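Flullance Shared Workshop
Jul 18, 2019
6 min read
34 shares · 13 comments

The workshop at Midtbø is pleased to provide members with an update on the Bekard humanoid. This thread covers the hands, the wrist wiring, the legs, and the arrangements for access to the floor while the build is under way.

Members who joined after the last update may wish to know that Bekard is a shared build. Any member may book time on it. The drawings are kept in the cabinet by the door, and the parts list is filed under the project name in the members' folder.

Work since the last update has centered on the hands. The first version of the grip closed well on square objects and poorly on anything curved. Members working on the hands agreed to redesign the contact surface before making any further change to the motors.

The redesign was carried out in two stages. The contact strip was dealt with first and the fingers second. Both stages were recorded in the build log, and members are asked to read those entries before adjusting any part of the hand. 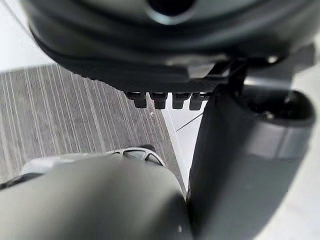 The bracket between the wrist and the hand has also been revised. The earlier bracket flexed under side load, and the flex appeared in the joint readings as a slow drift. Three members proposed changes, and the drawing now in the cabinet combines parts of all three.

The revised bracket weighs 413 grams. Members who modeled the arm with the earlier figure should update their files. The balance sheet for the upper body has been corrected to match.

On fasteners: the screws in the finger joints are to be tightened by hand with the short driver. Power drivers are not to be used on the hands. One threaded insert was stripped in this way, and the replacement took most of an evening.

Thread lock may be used on the wrist screws only. Please use the low-strength type. A small amount on the first few threads is enough, and any excess should be wiped off before the joint is closed.

Questions have been received on the control side. The hands, wrists, and forearms are now driven through Trekanport, the interface our members wrote for this build. The legs still use the older code. Moving them over will be discussed separately.

Trekanport logs every grip command and every stop. It also logs the reason for a stop, provided that the member on duty enters one. Entries such as "stopped" or "odd noise" are of limited use to the next member. A short sentence is requested.

The hand has now completed 3,248 closing cycles on the bench program. This total covers both versions of the contact strip. A separate count for the new strip will be kept from this point on.

Bench cycles are run without an object in the grip. They say a good deal about wear in the joints and very little about holding. For this reason the workshop has added household items to the regular program, and members are invited to bring in others that they can spare.
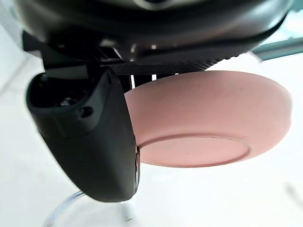 Grip force remains the subject of most discussion at the bench. The present setting is a compromise, and members have asked for a lower limit on soft or thin-walled items. A bowl raises a particular question, as its wall curves away from the finger and offers little flat area to press against. The pink one is taken between the black finger and the hand, with its rim tucked up close under the textured strip and its round base left clear of the grip. Members writing new grip routines are asked to note both contact areas in the log, as a force figure given alone cannot be compared from one session to the next.

The following information should be entered for each object: the item, its weight, the grip used, the force limit, and whether the hand was opened by command or by the stop switch. Sketches are welcome. They need not be neat.

Items used in grip sessions are not to be returned to the kitchen shelf. A bin has been set aside for them under the long bench. This was agreed after a mug with a hairline crack was found back in general use.

A word on the contact strip itself. It should be cleaned with a dry brush. Solvent softened the backing on an early sample, and the sample then lifted at one corner. Dust in the texture reduces the hold more than members may expect, so a quick brushing before each session is advised.

Members have asked whether the strip pattern can be made finer. The workshop has no objection to a trial. Two sample strips should be prepared at the same time, so that one can be kept unused for comparison.

Turning to the legs. The ankle joints have been opened, inspected, and closed again. Play was found in one of them and has been reduced with a thin shim. The shim is a temporary measure and is marked as such on the drawing.

The cover over the knee motor may be removed only with the main supply off and the plug out of the wall. The switch on the bench is not sufficient for this purpose. Members have been reminded of this before and are reminded again here.

Standing trials remain on hold until the ankle work has been signed off. Leg movement at low speed is permitted provided that two members are present, one of whom is holding the stop switch and doing nothing else.

The floor area needs attention during leg work. Loose cable, packing material, and small hardware should be picked up before the legs are powered. A foot that catches on a cable pulls on connectors that are slow to reach and slower to replace.

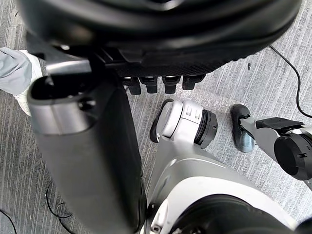 Holger Rønning asks whether the legs could be mounted on a stand for the ankle work, so that both feet are off the carpet and can be reached from all sides without kneeling.

The workshop thanks Holger Rønning for the suggestion. A stand was considered during the first leg assembly and was set aside for reasons of space. The rack that stood along the back wall has since been moved, and the question can fairly be opened again. A drawing with outside dimensions would be the most useful next step.

Until such a stand is available, knee pads may be borrowed from the hook beside the first-aid box. Please return them to the same hook.

Another member has asked whether street shoes are acceptable in the build area. Closed shoes of any type are acceptable. Sandals are not, whether or not the robot is powered.

On cables: the wrist harness is still longer than it needs to be. It will be shortened once the final route along the forearm is agreed. In the meantime members should check that no slack can reach the elbow through the full range of movement – by hand first, with power off.

Connector labels have been reprinted. The old labels used the same letter for the wrist and the waist, which led to one incorrect connection and a blown fuse. No other damage was found. If an old label is still in place on any cable, please replace it and note the change in the log.

Spare parts are running low in two areas. The workshop needs short screws for the finger joints and sleeving for the wrist harness. Members placing their own orders are asked to add a packet where they can and to leave the receipt in the tray.

Members have also asked about cost. Bekard is paid for from the general tool fund and from gifts of parts. No extra fee is charged for booking time on it, and none is planned. Parts broken in ordinary use are replaced from the fund.

Booking rules are unchanged. One evening per member per week may be reserved in advance, and unreserved evenings are open to anyone who has completed the safety walk-through. Members who cannot attend should release the booking by noon.

New members may watch any session without a booking, provided that they remain behind the tape when the robot is powered. Questions are welcome at all times except during leg movement.

The next stage of the hand work is the thumb. The current design closes fully but opens more slowly than the fingers, which affects release. Two proposals are in the cabinet and comments may be written directly on the copies. The originals should be left clean.

An open session is planned for November, subject to the ankle work being complete. Members of the public will be able to see the hands in use and to look through the build log. A further notice will be posted here when the arrangements have been settled.

Corrections to anything in this thread may be sent through the usual members' address or written in the log at Midtbø.

13 comments · Share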